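Section 3: Before You Order Anything (Budget and Planning)

1. Set your ceiling first. Mine was $3,426 for the whole Wornent kit, and I still keep $1,000 of any budget back for fingers, pads and cables (you'll go through pads!).

2. Price the hand-held gripper separately from the arm. Gakum quoted me $3,000 for a bundle, and I only needed half of it.

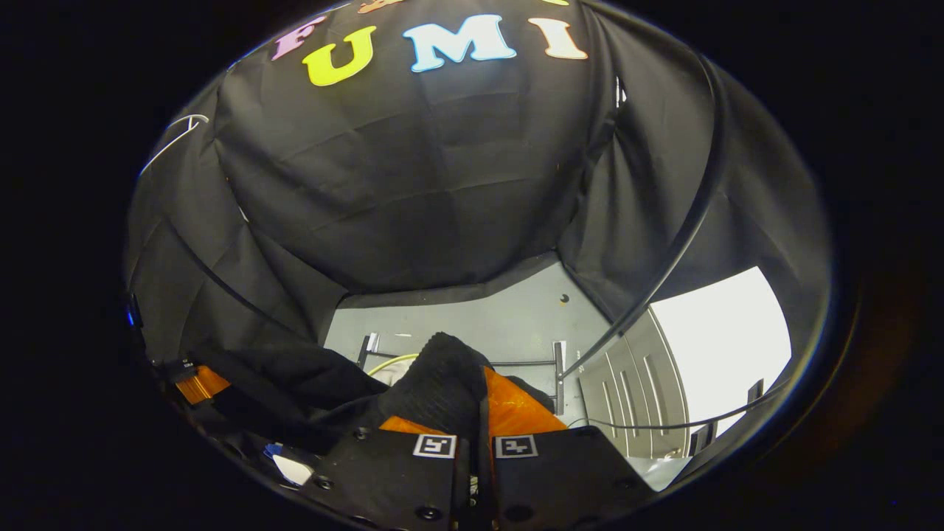 3. Decide what you'll be picking up before you pick a finger style. Cloth is fussy stuff, so I'd get the soft pads from Pleseo and order a spare set right away.

4. Measure your cable runs, then add slack. I bought 9 cables and wished I'd gone longer on most of them.

Note: Hinojosa ships markers and fingers as separate line items. Check your cart twice, I sure didn't.

Caution: Don't pay for an arm until you've measured the doorway, the bench and the reach you need. Restocking fees sting.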